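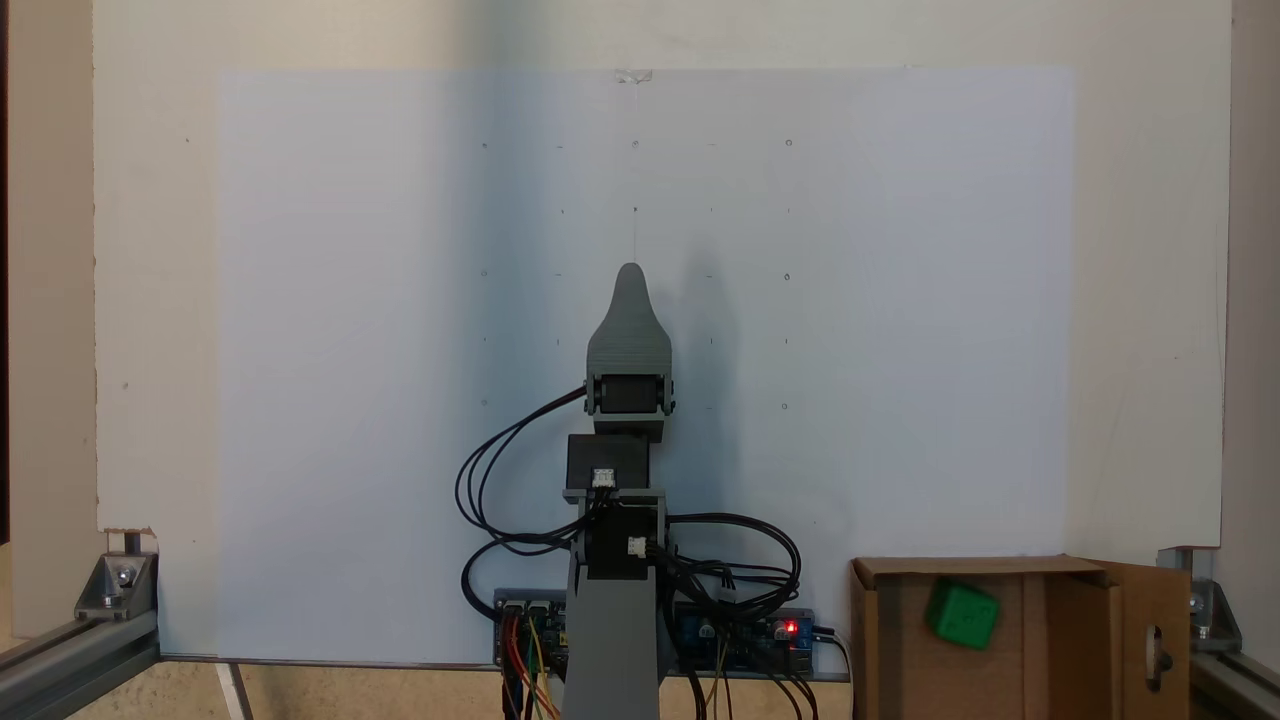
Quel budget prévoir pour un petit bras imprimé en 3D destiné à un club ?

Comptez 3734 euros pour deux postes complets, servos de rechange compris, si vous avez déjà l'imprimante.

Brurkar
Publié le 30 juin 2020
C'est le total auquel j'arrive pour notre atelier de Nernilmont. Les plus grosses lignes sont les servos et l'alimentation. Les pièces grises sortent de l'imprimante, donc là c'est surtout du temps. Des avis avant que je passe commande ?

ledesma_32
Tu as mis combien de servos en réserve ? Chez nous on en a changé trois depuis mai, toujours celui de la base.

Brurkar
Quatre par poste. Pour le châssis je pars sur du profilé alu avec équerres, ça monte la facture de 90 euros mais on peut déplacer le panneau du fond.
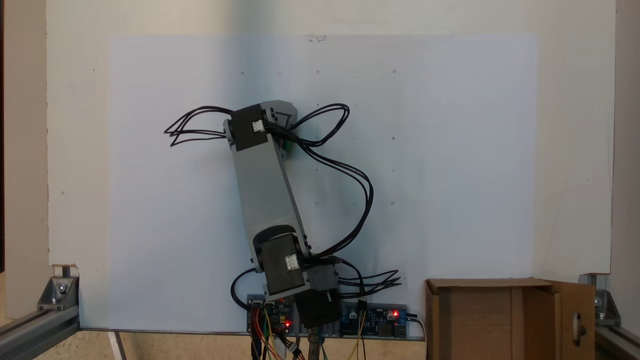

Côté câbles, j'ai pris des longueurs généreuses, quitte à avoir des boucles. Trop court, ça tire sur les connecteurs dès que le bras se penche.

tarcombe
Pas d'accord pour le profilé. Une planche épaisse et des serre-joints font le même travail. Je mettrais ces 90 euros dans une meilleure alimentation.

ledesma_32
La planche, on a essayé. Elle a bougé et il a fallu refaire tous les repères sur la feuille. Je garde le profilé.

tarcombe
Elle était vissée ? La mienne n'a pas bougé en deux ans. Et quatre servos de réserve par poste, c'est trop. Deux suffisent, on recommande au besoin.

Brurkar
Le délai chez mon fournisseur est de 23 jours, je ne veux pas bloquer un poste pendant ce temps. Je descends à trois et je regarde l'alimentation. Tu as une référence ?

tarcombe
Je t'envoie ça en message privé ce soir.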